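Handheld grippers: Jolier vs Gernico fingertips

hiutung_su
Posted 7/4/21
Been swapping fingertips on our handheld pair all week and I need opinions. Started with the stock Jolier tips, then a set of Gernico ones (700 for the pair, ouch). Same job each time, clear the dishes onto the tray.

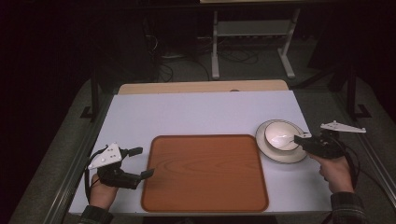 The Jolier tips are stiffer and I like them way more on thin rims. With the Gernicos I got 73 clean lifts before I started babying them, and my wrists were done by then anyway. Tray is still the hard part, that low rim gives you so little to grab!

elsa_a
Disagree on stiff tips. We ran Gernicos on the Matheson arm since October and soft wins on anything ceramic. Are you squeezing too hard maybe?

hiutung_su
Could be! No force readout on mine, so it's all feel.

sarla.ahuja
Stiff is fine if the arm copies you well. Ours lags, so every hard pinch turns into a chip. 8 bowls so far, RIP. What controller are you on?

hiutung_su
Harnari, old firmware.

elsa_a
Well there's your problem lol. Update it before you blame the tips.

aartip
Harnari update broke my tracking for seven days, so back up your calibration first. Also I'm with hiutung, soft tips fold on a tray edge. Try going in at the corner with the lower finger flat.

hiutung_su
Corner trick is going on tomorrow's list, thanks. Still not updating, Elsa.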